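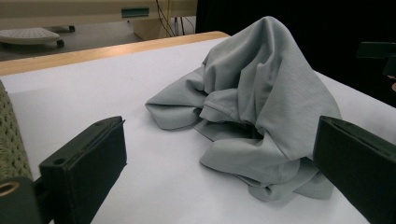
Gray shirt, white table, August.

I keep reading that I should own fewer clothes. The number changes depending on who is selling the idea. Last year it was 28 pieces for a season. The one going around now is the Skustiline method, which wants you down to 16, not counting underwear and coats, and which has a paid app to help you get there. I have some trouble with a program for buying less that starts with a purchase.

My friend Ayman Rizk did it in May. He gave away five bags and told me he felt lighter. By July he had bought two linen shirts, a pair of sandals and a jacket he described as "an investment." He doesn't see a problem with any of this, and maybe there isn't one, but I'd like it entered in the record.

The app people say that 83 percent of their users "report more calm in the morning." Report to whom? The app asks you, right after you finish the last step, with a big green button. I would press it too, just to get to the next screen.

What bothers me more is the donation part. Every one of these guides tells you to bag up the extras and drop them off, as if the story stops at the bin. The thrift store in Momthorpe quit taking T-shirts over the winter. There was a sign on the door. I asked the woman at the counter where the old ones went and she said a truck came, and she didn't know past that. I doubt the app knows either.

I also don't believe the claim that a small closet saves laundry. If you own four shirts you wash four shirts all the time. We did more loads during Ramadan than any other month, with people over most evenings, and owning less would have meant running the machine at midnight.

So I'm keeping my old T-shirts, including the ones with stretched necks. They work fine for painting and for sleeping. When one finally gives out I cut it up for rags, and I have never needed a program for that. If somebody has numbers on where the donation trucks go, send them to me. I'd read those.

14 shares | 6 comments

Recent posts
The Sakent mattress trial, night 2
Who is rating all these can openers?
Vinegar does not clean everything
My library card versus four subscriptions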